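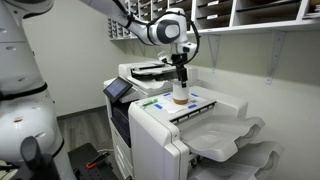 Paper cup with a tan cardboard sleeve.

Re: [skirnard-garden] Starting seeds indoors, what are people using?
Posted by Maricel Fajardo, 9:40 pm, February

On the seed list, Rhonda Lapointe wrote:
> I've tried the peat pellets two years running and both times the
> tomatoes just sat there and sulked. Before I spend money on plastic
> trays again, what does everybody else start theirs in? Also does
> anyone still have the old pepper list? I can't find mine.
> Rhonda

Hi Rhonda and all,

Paper coffee cups! I've used them for years and I'm never going back to pellets. I poke three holes in the bottom with a skewer, fill to about a finger below the rim, and write the variety on the side in pencil (marker fades on mine by the time they go out, and then it's a guessing game in May). They're deep enough that you can set a leggy tomato down low and bury half the stem. The sleeves I cut open and lay flat under the cups on the tray, where they soak up a bit of the drip.

One warning, the lining means they don't rot in the ground like peat pots are supposed to, so peel them off when you transplant. I slit mine down the side with scissors and the root ball comes out in one piece, most of the time anyway.

My peppers went in last week. Babaei is the long sweet one Homa Asadi gave us at the swap, and I got 19 up out of one packet, which is way more than I have room for, so please come take some. Stilow is being slow as usual. Last year it took so long I had dumped two cups back in the bucket before I saw a little green hook in the third! Keep them warm, top of the fridge is fine, and don't give up on them too early.

For soil I use the plain seed mix from Cendutari and I sift it through an old colander. Gholamreza Shojaei swears by adding sand and his seedlings always look better than mine, so maybe listen to him instead. Gholamreza, are you on here? How much sand??

I do have the pepper list, it's in the blue binder along with Roya Talebi's notes on saving seed. I'll type it up if someone can tell me what she meant by "the crooked one, row 4." Roya, no rush.

Oh, and the swap table is going to be by the side door this time, same as the fall one. Bring labels. Last time I went home with a bag of something that I planted as basil and it came up radishes.

Maricel

P.S. Rhonda, I have a whole stack of clean cups in the garage if you want them. Text me first, the dog goes nuts if you just knock.

Skirnard Garden List | Contact the list owner | Copyright remains with each poster | Back to top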